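Dotport 3.0 review: tidy software for untidy laundry

Posted 2023-08-17 in Tools and Tooling

My favourite feature in Dotport is a grey button labelled "Not yet". You press it when the software announces that your session is ready to export and you, a person with eyes, can see that it isn't. Version 2 had no such button. Version 2 exported, congratulated you, and left you to find out from the policy training that a third of your demonstrations had the left and right wrists swapped.

For those who've been spared it so far, Dotport sits between handheld gripper rigs and whatever you train on. It takes the wrist video, the head video, the jaw widths and the pose estimates, lines them all up on one clock, lets you trim and label, and writes out something a learning stack will swallow. Cisen, the company behind it, also sells a planner and a fleet dashboard, neither of which I've touched and both of which the installer would very much like me to touch.

I ran it for most of the winter on a bimanual sock job: two grippers, one basket, a pile of laundry of no particular distinction. Socks are a fair test of this kind of software. They don't hold a pose, they hide underneath one another, and a black one against a black jaw is as good as invisible to most segmentation models. If your timestamps are off by a little, a cup will forgive you. A sock won't.

Setup

Installation took an afternoon, much of it spent on the licence server. There's a wizard. It asks you to name your station, and then refuses the name if it has a space in it, though only after the calibration step. I'd suggest one word.

Calibration itself is much better than it was. You wave both grippers at the board, one and then the other, and a little coverage map fills in with green. The old version wanted the board at angles my shoulders don't do. The residuals are now reported per camera, in pixels, and there's a plot behind them if you care to click. Mirjana Georgiou, who shares the bench with me and has strong views on calibration, clicked, looked at it for a while and said "fine". I've had papers accepted with less enthusiasm. 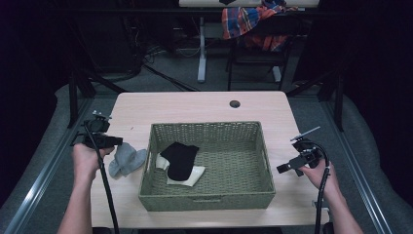 The sync is the reason to pay for this thing. Dotport estimates the offset between streams from motion as well as from the hardware clock, and when the two disagree it tells you, in a yellow bar, by how much. I've been fooled by clocks before, so I tested it by delaying one wrist stream by 60 milliseconds and saying nothing. It caught the delay in every session I tried it on and offered to correct it. It also offered to correct a session that had nothing wrong with it, so read the bar before you click the bar.

Labelling

Over the review period I recorded 2338 episodes, a number I know because Dotport puts it in the corner of every single window. The auto-segmenter chops a long recording into grasps, transfers and releases by watching jaw width and speed. On plain pick and place it's very good. On anything involving a second thought it goes to pieces. Close the jaws, change your mind, open them again, and you've got two grasps, a release and something it calls "manipulation (other)", a category that by the end of the first week had become my largest.

You can fix this in the settings. The minimum grasp duration is there, three menus down, under Performance for some reason. Once I'd raised it the segmentation settled down and my evenings got shorter.

The occlusion tool is new and I wanted to like it more. It's supposed to flag stretches where the object can't be seen from either wrist, so you can lean on the head view or throw the episode out. The trouble is that it has opinions about texture. A weave with a lot of small dark gaps reads to it as clutter, and it'll happily report an object in a stretch of bare basket. Harvey Sawatzky wrote to Cisen about this and got a courteous answer suggesting a different colour of basket -- advice that's cheap to give and not much use to whoever has to ship the policy.

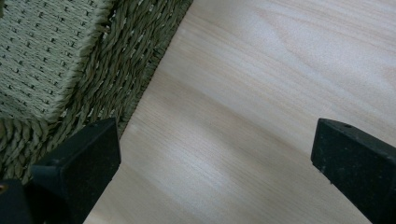
Wrist view at the edge of the basket. The jaws, the rim and the wood are easy enough to tell apart; the floor of the weave is the hard bit.

You can mask a region by hand, and the mask follows the camera pose from then on, which works well so long as the basket stays put. Move it and the mask stays behind, faithfully guarding a patch of table.

Planning and export

There's a replay module that takes a demonstration and checks whether your actual arms could do it. I found it the most useful part after the sync. It colours the trajectory by joint margin, so you see at a glance the moment where a human wrist did something that no sensible manipulator would attempt. My left-hand reaches over the near rim were red from end to end. I changed how I stood, recorded again, and they came up amber, and I learned to live with amber.

Self-collision checking between two arms is slower. Nine episodes will go through in the time it takes to boil the kettle. Queue 3000 and you'd best go home.

Export is solid. The formats are documented, the metadata survives, and the checksums match. The Nemance plug-in loads the result without complaint, though Viorica Pavlović found that it drops the label colours, and she minded that more than I'd have guessed.

Gripes

The undo history clears when you switch tabs. The keyboard shortcut for "accept" is one key away from the shortcut for "discard session". The dark theme turns the timeline cursor black on charcoal. The help panel is a chat box that answers questions about the fleet dashboard.

Price

By the seat, by the year, with a discount for universities that you have to ask for twice. If you're recording now and then, the open scripts that Usman Gondal keeps patched for our group will get you most of the way, and he answers his mail. If you've got two grippers going every day and more than one person labelling, the sync and the replay check will pay for a seat by December.

Four out of five. I'd have given it the half as well, but I hit the wrong key on a session last night and the undo history had cleared.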